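Plitow Household Phrases, version 2

A small set of everyday spoken phrases, written down with their regional variants.
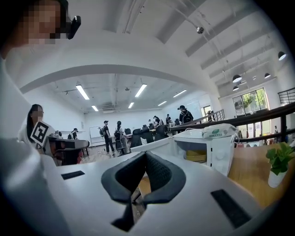
Abdelkrim Hamdy wrote back after the first release that the phrases were fine but the region labels were too coarse, and that "north" told him nothing if he wanted to know which side of the river a speaker grew up on. He also asked why greetings were mixed in with requests. Both points are dealt with in this version.

Contents

The set holds 3387 phrases in one tab-separated file, phrases.tsv. Each row is a single phrase as a speaker would say it at home, in a shop or over the phone. There are no audio files. A second file, regions.tsv, lists the region codes and the towns under each one.

Columns in phrases.tsv

id: a plain number, never reused
text: the phrase, lower case unless it has a proper name in it
gloss: the same thing in standard English
use: greeting, request, refusal, thanks, complaint or other
region: a code from regions.tsv
note: free text, often empty

Missing values are left blank. Older copies used a dash for this, so check if you are merging the two versions.

Where the phrases come from

Most were collected in Clollar and the villages east of it, from people who filled in paper sheets at the library or sent them by mail. The Zamano sheets came later and were typed up separately. Spelling follows the writer. If two people spelled the same phrase differently, both rows are kept and the note column points from one to the other.

The sheet asked what you would say in a given situation, for example when turning down a second helping or asking a neighbor to move a car. It did not ask which words are "local," as the pilot sheet did. The pilot answers read like a tourist guide and have been left out.

Region codes

There are now 20 codes. The old "north" has been split along the river into NW and NE. Rows from version 1 that could not be assigned to a side keep the code N. Clollar town has a code of its own, CL. Zamano is ZA and includes the farms on the hill road.

Changes in version 2

Region codes split as described above.
Greetings have their own value in the use column.
Duplicate ids from the Zamano sheets fixed.
Curly apostrophes replaced with straight ones.
Several glosses rewritten where they explained the phrase instead of translating it.

Known problems

Older speakers are over-represented. The sheets did ask for age, but many were returned with that line blank, so there is no age column.

Complaints are thin outside Clollar. The word "tea" means the evening meal in some rows and the drink in others, and the gloss does not always say which. Phrases marked "other" have not been checked as closely as the rest.

A few of the ZA rows may be the same household writing twice.

Loading the file

The encoding is UTF-8 with Unix line endings. Fields are not quoted, and some phrases contain quotation marks, so turn quote handling off in your reader or rows will run together. The first line is a header. Spreadsheet programs may turn the id column into dates if you paste it in by hand; import the file and set the column to text.

Use and credit

Free to use for teaching, study or software. Please credit the set as Plitow Household Phrases and give the version number. Names and addresses from the sheets were not typed up.

Corrections

Send the id, the column and the new value. Corrections received before the end of July go into the next version. Changes to the text column need a word on where you heard the phrase.

Last edited 27/04/2026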